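Grendivex Cell Safety and Fault Review, Minutes
Meeting of 11/08/2026, Binditz Room

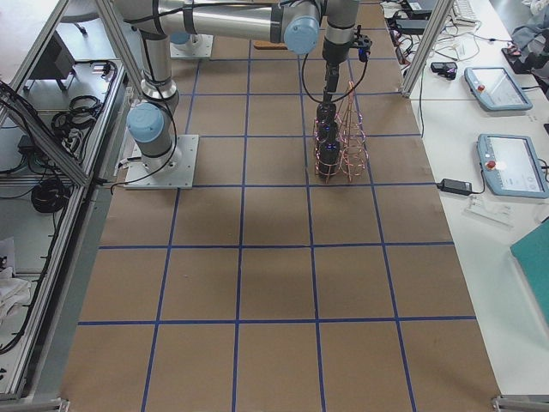 The January minutes were approved with one spelling fix.

1. Protective stop on the near arm
The arm tripped on its way down to the top of a stack, at run 40 of a planned 100. Log code was 1333. No one was hurt and nothing on the table was damaged. Great catch by the bench crew, who hit the red button right away and saved the full log before touching anything!

The log shows the wrist joint over its force limit. Two ideas were raised: the height offset was wrong after the gripper was remounted, or the loop of cable at the wrist pulled tight. The group was split, but everyone liked how easy both are to test. We'll check the offset first.

2. Clearance near the wire pieces
Long and lively talk (best one we've had on this topic). The approach path will get up to 14 mm more clearance beside the tall wire cone. Speed on the last part of the descent drops by half until the fault is closed.

3. Teach pendants
Both were on the side desk during the fault. Agreed that one person holds the pendant for the arm in motion, every run. The Patrício team already works this way and loves it.

4. Inside
The Inside logging tool gave us joint forces for the whole run, a huge help. Request to keep it on for all cells: approved.

Actions
Bench crew: measure offset, reroute wrist cable, repeat the run at low speed.
Software: new approach path, then post the code 1333 notes to the shared folder.

Item 5, spare grippers, moved to next meeting.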